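ok so I finally finished the first draft of my novel and I need to talk about the middle of it, because the middle nearly ate me

background for new people: it's a fantasy-ish thing set in a port town called Dostlow. I've been picking at it forever. The draft came in at 400 pages, which is too many pages, I know, I KNOW

the plan back in March was 30 minutes every morning before work. Just sit down, coffee, type. And that part worked great! I'm a morning person now, apparently, who knew

what did not work was page 130. I hit page 130 and my main character was standing on a dock with a letter in her hand and I had no clue what was in the letter. She stood on that dock for three weeks, poor thing

I tried everything. I wrote out of order. I renamed the rival town (it was Gakik, then it was Priltura, then I moved Gakik up into the hills and kept both lol). I drew a map. The map has a river that runs uphill and I am leaving it that way until somebody pays me to fix it

side note, if you rename a town halfway through, do a search for the old name right away. I still have one chapter where everybody packs for a trip to Gakik and shows up in Priltura and they all seem fine with it

anyway the thing that got me off the dock was kind of dumb. I wrote the letter. Like the real full letter, in the voice of the person who sent it, two whole pages, and almost none of it is in the book

turns out her uncle had sold the boat! I didn't know that when I sat down! He was so sorry about it too, he went on and on about the weather before he got around to telling her

after that I had somewhere to go. She's mad, she needs money, she goes and knocks on the door of the Psarras, which is the inn, and the whole second half kind of fell out from there

a couple of you asked what program I use. Nothing fancy, one big plain document with chapter titles in all caps. I tried the kind with the index cards and spent a whole week picking colors for the cards

oh and I keep a second file called SCRAPS for everything I cut. It's a little monster of its own at this point. Cutting hurts a lot less when you're only moving stuff to another room

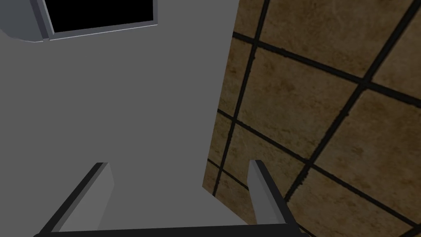 Do you edit as you go or wait until the end? Wait until the end, for me. If I open yesterday's chapter to fix one comma I'll still be in there at lunch with zero new pages.

the one exception is names. Names I fix on the spot now, see above, the Gakik thing

next up is the read-through. I'm printing the whole draft and going at it with a green pen (red makes me feel like I'm failing a spelling test). First job is that opening chapter, there's a storm in it that goes on for 600 words and the storm has nothing to do with anything

also I need a title. The file is still called BOAT BOOK and there is barely a boat in it anymore. If you've got a favorite title from anything you've read lately, drop it in the replies, I want to see what other people think is a good one

okay going to go find the printer paper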